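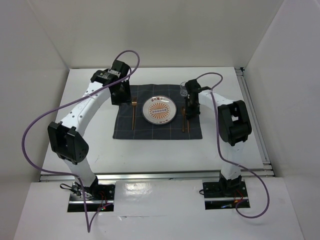
*The checked placemat and the sunburst plate, with the copper-colored fork on the left.*

I went to the November open day at Sendon mostly for the tableware, and I'm so glad I did, even though the parking was a bit of an adventure and I missed the welcome coffee. Liv Magnusson met our group at the door and let us wander at our own pace, which suits me (I am a slow looker, ask anyone who has been to a flea market with me).

The place setting was my favorite stop. I have a weakness for a dark cloth under a white plate, and the thin light grid on this gray-blue one looked so crisp with all that orange. And the fork! I've been eyeing copper-colored flatware for years and always talked myself out of it, thinking it would be too much with my plain dishes. Now I'm wondering about a set for 5, or maybe just the forks to start.

Araceli Sotomayor, who came along with me, prefers her plates without any pattern at all, and we debated that happily all the way down the hall – she did admit the orange would cheer up a breakfast table. I asked Liv whether placemats like that can go in the machine with the towels, and she promised to find out and write to me.

We left a little after three, with a stop for soup on the way home.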